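Origen y fechas de la corona de Adviento

Cada noviembre recibo la misma consulta: si la corona de Adviento es una costumbre pagana adaptada por la Iglesia. La respuesta corta es que no hay documentación que lo sostenga. La forma que conocemos se atribuye a Johann Hinrich Wichern, pastor luterano de Hamburgo, que en 1839 colgó una rueda de carro con velas en el hogar infantil que dirigía. Llevaba velas pequeñas para los días laborables y cuatro grandes para los domingos.

El número total variaba de un año a otro. El Adviento empieza el cuarto domingo anterior a Navidad, de modo que dura entre 22 y 28 días. La reducción a cuatro velas es posterior y responde al uso doméstico.

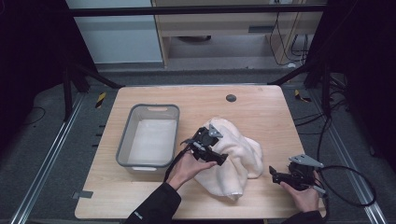 Toalla blanca y cesta de plástico sobre la mesa.

En cuanto a los colores, el uso católico extendido es de tres velas moradas y una rosa. La rosa corresponde al tercer domingo, Gaudete, por el introito de la misa: «Gaudete in Domino semper». En Escandinavia son frecuentes las cuatro blancas. Grethe Frandsen me escribe que en su casa de Skeltesley las ponían blancas con cinta roja, y que las moradas las vio por primera vez a los 20 años.

Olga Cifuentes pregunta por el calendario de Adviento. Es otra tradición, también alemana y luterana, y los impresos comerciales son de principios del siglo XX. Suelen empezar el 1 de diciembre por razones de imprenta: una fecha fija permite vender el mismo modelo todos los años.

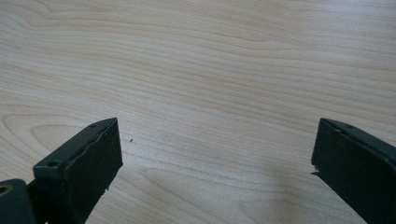
Veta de la madera, de cerca.

Queda pendiente la quinta vela, blanca y central, que algunas parroquias encienden en Nochebuena. Tengo 11 referencias anotadas y dos se contradicen en la fecha. Eamon Doherty ha prometido enviarme un boletín parroquial de Delside; cuando lo reciba, actualizaré esta entrada.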